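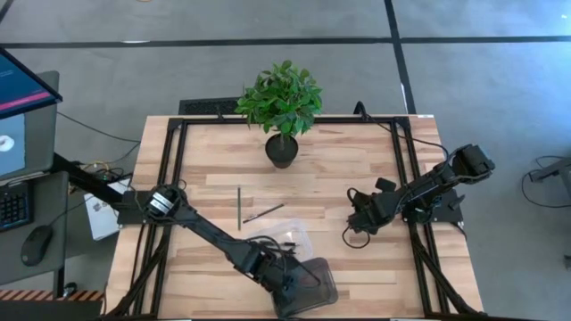
Dirk Brinkmann respondeu ao meu último texto dizendo que a conversa sobre robôs no trabalho está sempre atrasada: discute-se quem vai sair quando já se devia discutir o que passa a fazer quem fica. Concordo com metade.

Na Kravets, onde trabalhei até dezembro, a embalagem tinha 69 pessoas quando chegaram os primeiros braços. Ninguém foi despedido por causa deles. Mudou o dia. Quem antes fechava caixas passou a preparar a mesa, repor recipientes, desembaraçar cabos e repetir a mesma tarefa até a máquina a aprender. É trabalho, exige atenção e cansa de outra maneira. No recibo de vencimento continuou a chamar-se "auxiliar de embalagem".

É aqui que discordo de Brinkmann. Saber o que as pessoas passam a fazer é importante, mas a empresa sabe isso muito bem -- o que falta é escrevê-lo e pagá-lo. Uma colega minha ensinou o posto a 7 novatos e depois a dois braços mecânicos. Pelos novatos recebeu um suplemento de formação. Pelos braços, nada.

Em Futov fez-se melhor. A categoria de operador foi revista antes da instalação, com 60 horas de formação dentro do horário e um aumento pequeno mas fixo. Houve queixas, sobretudo dos mais velhos, que perderam a conversa da linha e passaram a estar sozinhos diante de um ecrã. Essa perda não se resolve com dinheiro e não conheço quem a tenha resolvido.

Também não acredito que as tarefas difíceis fiquem todas para nós. Algumas ficam, outras desaparecem, e sobra muita coisa miúda: apanhar um saco que escorregou, endireitar uma peça, carregar em "continuar". Um turno inteiro disto é pobre, e os chefes que o desenham deviam passar por ele uma semana.

A Cakthorpe vai instalar o mesmo sistema na primavera. O acordo que está em cima da mesa tem um parágrafo sobre segurança e nenhum sobre categorias. Eu não o assinava assim.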